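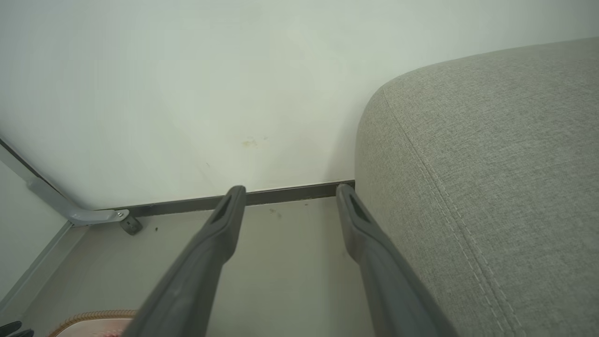 A light grey upholstered cushion with a double line of stitching

Shift swap

From the working time series. Last edited 16 Jan 2025

A shift swap (also shift exchange, or in some trades a mutual) is an arrangement in which two employees of the same employer agree to work each other's rostered shifts. It is distinct from shift cover, in which one employee works an additional shift and the other works one fewer, and from shift bidding, in which shifts are offered to a group before the roster is fixed. Shift swaps are common in retail, health care, transport, warehousing and hospitality.

Contents
1 Terminology
2 Types
3 Procedure
4 Legal position in Great Britain
5 Pay
6 Software
7 Use at Trellcombe
8 Problems
9 See also

Terminology

The employee who asks for the exchange is usually called the requester, and the employee who agrees to it the acceptor. The shift given up is the released shift and the shift taken on is the return shift. Rosters that allow swaps are described as open, and those that do not as closed. A roster may be open for part of its length only, for example until a set number of days before the first shift.

"Swap" is sometimes used loosely for any change to a roster made at the request of staff. Written policies tend to avoid this use, as the rules on pay and hours differ between a swap and cover.

Types

A like-for-like swap exchanges two shifts of the same length and grade. The total hours of both employees stay the same over the roster period.

An unequal swap exchanges shifts of different lengths. The difference is either paid, deducted or carried forward as a balance. Many employers limit the balance that can be carried.

A chain swap involves three or more employees, none of whom works the shift of the person who works theirs. Chain swaps are harder to check and are often refused under manual systems.

A split swap exchanges part of a shift. It requires a handover during working time and is mostly found where shifts are longer than 8 hours.

Procedure

Most procedures have four stages: request, acceptance, approval and amendment of the roster. The request names both shifts. The acceptor confirms in writing or through a rostering system. A supervisor then checks that each employee holds the skills or permits needed for the new shift, that rest periods are kept, and that minimum staffing is met. The swap takes effect when the roster is amended.

Until approval is given, the original roster stands. An employee who fails to attend a shift after an informal, unapproved exchange will normally be treated as absent, even where the other employee had agreed to attend. After approval, responsibility for the shift passes to the acceptor, and any absence is recorded against that person.

Policies differ on withdrawal. Some allow either party to withdraw until approval, some until a fixed cut-off, and some only with the consent of both.

Legal position in Great Britain

There is no general statutory right to swap shifts. The right, where it exists, arises from the contract of employment, a collective agreement or a workplace policy. A policy may be contractual or discretionary, depending on its wording and on how it has been applied.

The Working Time Regulations 1998 apply to hours worked after a swap in the same way as to any other hours. An adult worker is in general entitled to 11 hours of uninterrupted rest in each 24-hour period, and to a weekly rest period. Average weekly working time is limited to 48 hours unless the worker has agreed in writing to opt out. Certain shift workers are treated differently when changing shift, in which case compensatory rest may be due. Additional limits apply to young workers and to night work.

A request to swap a single shift is not the same as a statutory request for flexible working, which concerns a change to the terms of employment. Repeated swaps to the same pattern may nonetheless lead an employee to make such a request. An employer that refuses swaps must do so without unlawful discrimination, for instance where the reason for the request is a religious observance or a disability.

Pay

Premiums for nights, weekends and public holidays usually follow the shift and are paid to the person who works it. Under a minority of schemes, pay is left unchanged and the premium stays with the employee originally rostered. This is simpler for payroll but makes it harder to show what each person was paid for.

Overtime is a further difficulty. If a swap moves hours across the end of a pay week, one employee may pass the overtime threshold although neither has worked more over the full roster. Employers commonly exclude such hours from overtime or require both shifts to fall in the same week.

Software

Swaps were formerly recorded on paper slips or in a book kept beside the roster. Rostering products such as Skirier and Fotex handle requests through a telephone application and apply rest and skill checks before the request reaches a supervisor. Skirier supports chain swaps of up to four employees. Fotex supports like-for-like swaps only, with unequal exchanges entered as cover.

Automatic approval is offered by both products and can be limited by site, grade or shift type.

Use at Trellcombe

The Pathak distribution depot at Trellcombe opened its roster to swaps in June, after a period in which only cover had been allowed. The scheme applied to 307 employees on a rotating pattern. The notice period was set at 50 hours before the earlier of the two shifts, and 27 posts requiring a vehicle permit were placed in a separate pool within which swaps could be made. Unequal swaps were excluded.

Problems

Recorded difficulties include pressure on junior staff to accept unpopular shifts, payments made privately between employees, and uneven levels of experience on a shift after several swaps. Fatigue may increase where return shifts are grouped closely together. Records held outside the main roster can also leave an inaccurate list of those present on site, which affects fire roll calls.

See also

Annualised hours
Compressed hours
Rest period
Self-rostering
Time off in lieu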